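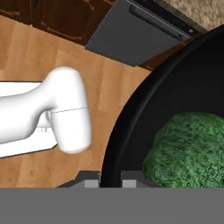
4. Running your first kitchen task in Komunel

Now for the fun part! By this point the Timanix planner is talking to the simulator and you're ready to hand it something to pick up.

1. Open the task panel and load the kitchen world. The first load compiles 3867 collision meshes, so put the kettle on. Later loads are much quicker.

2. Set the random seed to 216. Everyone starts on this seed, and it makes it easy to compare your run with a mate's.

3. Under Perception, tick "Wrist view" and "Room view". The planner runs on one, but it's a treat to watch it work with both.

4. Choose the vegetable as the target and press Plan. You'll see the path drawn in colour before anything moves.

CAUTION: Check the path against the sink rim. If any part of it turns red, press Replan. Don't drag the waypoints by hand while the controller is live.

5. Set speed to 2 and press Run. Pause as the fingers get close to the target and look at the grasp score (100 is the top of the scale).
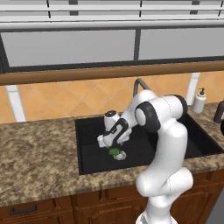

Ekua Osei: I'd add that the score drops when two items touch, even if the grasp is fine. Turn on "Separate neighbours" before you plan and it sorts itself out.

Good tip, and the setting is under Perception > Clutter. It's off by default in this release.

6. Press Resume, let the gripper close, then save the run. Your log goes in the runs folder, named after the seed.

NOTE: If the arm stops short of the target, the control rate has probably slipped. Close the path preview, reset the world and go again from step 4.

Section 5 covers writing your own grasp scorer, and it's a ripper.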